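Kapitel 4
Oberflächen im Betrieb: Reinigen, Schützen, Erneuern

Lernziele
Nach diesem Kapitel können Sie
- Verschmutzungsarten unterscheiden und dem richtigen Mittel zuordnen
- eine Auflage von einer Beschichtung unterscheiden
- einen Pflegeplan für Arbeitsflächen aufstellen

4.1 Einstieg: Der Fall Limanberg

Werkstatt Limanberg, Mai, kurz nach Schichtbeginn. Catríona Mulcahy übernimmt die Hausbetreuung und findet in der Übergabemappe einen einzigen Satz: »Tische täglich abwischen.« Womit? Steht nicht da. Welche Tische? Steht auch nicht da. Im Schrank ein Kanister Alkoholreiniger, ein Rest Scheuermilch, zwei Lappen unbekannter Herkunft. Der Vorgänger, Conall Cronin, hatte alles mit dem Alkoholreiniger gemacht. Geölte Platten, lackierte Platten, Folien. Ergebnis: graue Höfe auf dem Öl, klebrige Kanten an der Folie, Beschwerden aus der Montage.

Ein typischer Anfang. Die meisten Schäden an Arbeitsflächen entstehen nicht durch Arbeit, sondern durch Putzen. Falsches Mittel, zu viel Wasser, zu harter Schwamm. Merken Sie sich die Reihenfolge, sie kommt in jeder Prüfung vor: erst Material bestimmen, dann Schmutz bestimmen, dann Mittel wählen. Nie umgekehrt.

4.2 Grundbegriffe

Fläche. Gemeint ist im ganzen Kapitel die Nutzfläche, also der Teil, auf dem gearbeitet wird. Kanten und Unterseiten siehe 4.6.

Beschichtung. Fest mit dem Träger verbunden. Lack, Öl, Wachs, Harz. Lässt sich nicht abnehmen, nur abtragen. Ein Kratzer in der Beschichtung ist ein Schaden am Möbel.

Auflage. Lose oder gespannt, manchmal an den Rändern verklebt. Folie, Matte, Tuch. Lässt sich tauschen. Ein Kratzer in der Auflage ist ein Schaden an der Auflage, mehr nicht. Der Unterschied klingt banal, entscheidet aber über die Kosten.

Haftschmutz und Lockerschmutz. Lockerschmutz geht trocken weg. Haftschmutz braucht Feuchtigkeit oder Lösemittel. Wer Lockerschmutz nass wischt, macht Haftschmutz daraus. Bitte zweimal lesen.

4.3 Glanz als Hinweis

Matte Flächen verraten viel. Wo gerieben oder gelehnt wird, glättet sich die Struktur mit der Zeit, die Stelle glänzt. Fachwort: Aufpolieren. Nicht zu verwechseln mit einem Fettfilm, der auch glänzt, sich aber entfernen lässt. Und nicht mit einer Falte oder Welle, die nur das Licht anders zurückwirft.

Die Probe dazu ist einfach. Standort wechseln. Wandert der Glanz mit, liegt es am Licht. Bleibt er, mit einem Tropfen Neutralreiniger und weichem Tuch prüfen. Geht er weg: Fett. Geht er nicht weg: aufpoliert, und das ist bei den meisten Materialen endgültig. Auf dunklen Flächen fällt alles früher auf als auf hellen, deshalb werden sie gern für empfindlicher gehalten. Sind sie nicht unbedingt.

4.4 Auflagen spannen

Faltenwurf hat meistens eine von 2 Ursachen: zu wenig Zug beim Verlegen oder Wärme danach. Vor dem Zuschneiden muss die Bahn ausliegen, bei Raumtemperatur, mindestens 30 Minuten. Dann von der Mitte nach außen streichen. Vorderkante zuletzt, weil dort die Unterarme liegen und jede Welle stört. Kleine Falten in der Mitte kann man tolerieren, an der Kante nicht. Dort bricht die Auflage zuerst.

Für den Pflegeplan bekommt jede Fläche eine eigene Zeile: Material, Auflage ja oder nein, Mittel, Rhythmus, Kürzel. Mulcahy hat in Limanberg genau so angefangen, mit einem Blatt Papier und einem Bleistift. Den vollständigen Plan finden sie in 4.8, dort auch die Aufgaben.

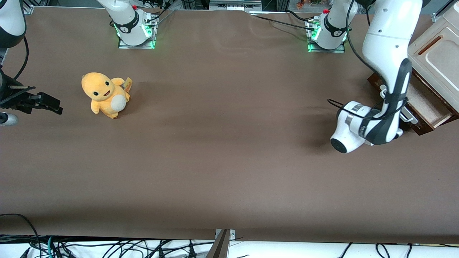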